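Hangate Shared Workroom
Minutes of the users' meeting, 27 June 2020

Present: six, with apologies from the Sindwood side, who had the key.

1. Minutes of the last meeting
Agreed, once the word "filthy" had been changed to "untidy" in item 4.

2. Matters arising from March
The tap has been mended. The window has not. The letter to Jiltow about the window has been answered with a leaflet about windows.

3. The big table
The brown paper and blue tape were discussed at length. One member felt the squares made the table look like a board game with no rules. Others pointed out that things now get put back in a square, even if it is seldom the right one. It was agreed to keep the tape and to replace the paper when it tears, and not before.

A request to label every square was put to the vote and lost. The member who asked has kept the labels.

4. The bin
There was a long discussion about where the bin should live. It has been seen in the middle of the table, lined with its black bag and taking up parts of four squares. 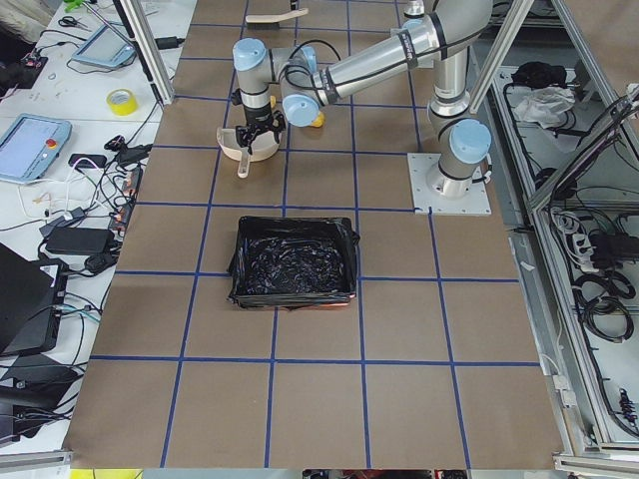
Those in favour of having it up there said that scraps go in more readily when nobody has to bend down. Those against said that a bin is a bin. A compromise was reached: on the table while clearing up, off it before anyone brings out food. Bags are to be changed by whoever fills them — a rule we already had, and which was read out again slowly.

Bin bags will be bought from Sandhu as before. The last order came to 392 bags, and the meeting would like it noted that this is plenty.

5. Brush, dustpan and sponge
The white-handled brush and the beige dustpan are to be kept together. They do not come as a pair, but they are the only ones we have. It was proposed that the sponge should stay by the sink and that food should stay off the table until the sweeping is done. Carried, with 2 against.
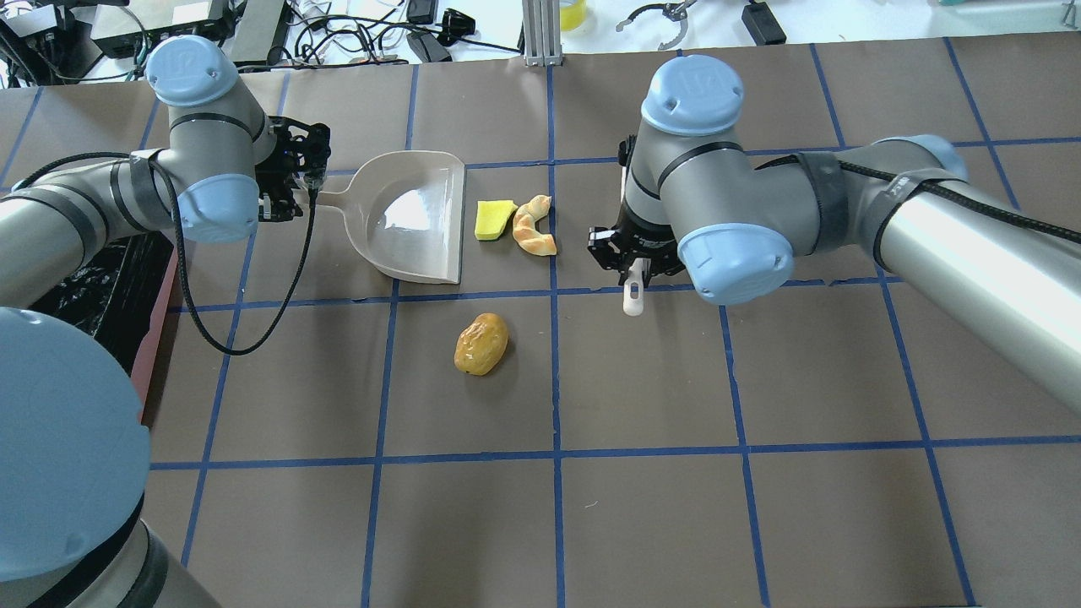
Item 5: dustpan, sponge and bread roll on the big table.

6. Money
The balance stands at £584. A suggestion that we buy a second dustpan was welcomed warmly and put off until next time.

7. Any other business
A bowl is still waiting to be claimed. It will go in the cupboard with the other bowls that are still waiting to be claimed.

Actions
Window: write to Jiltow again, more firmly.
Key: get a second one cut and leave it at Hangate.
Bin rule: copy out and pin up by the door.

Next meeting to be arranged once Sindwood have sent their dates.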